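Open day at Drodarent: the arm that wouldn't let go

I'd been looking forward to the Drodarent open day since May, and it didn't let me down, although the morning demonstration certainly had its troubles!

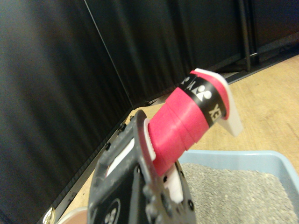

We got to the Tetivero hall a bit before ten, and the crew were already having a time of it with a fault. The gripper would close on a racket handle quite happily, but when told to open it simply stayed shut (the screen said 'jaw timeout 143', which meant nothing to me). Somebody pressed the big red stop button straight away and kept us all behind the tape, and I was glad to see it.

Our guide told us the pads on this one had done 3273 grips and were meant to be looked at every 2000, so they were well overdue. A worn pad can catch on soft grip tape, she said, and the Nishad software then reads the extra load as a jam and locks up. They ran it at 50 per cent speed after lunch, with new pads on order, and I stayed for a cuppa and a good long chat about the Dirimari line next door.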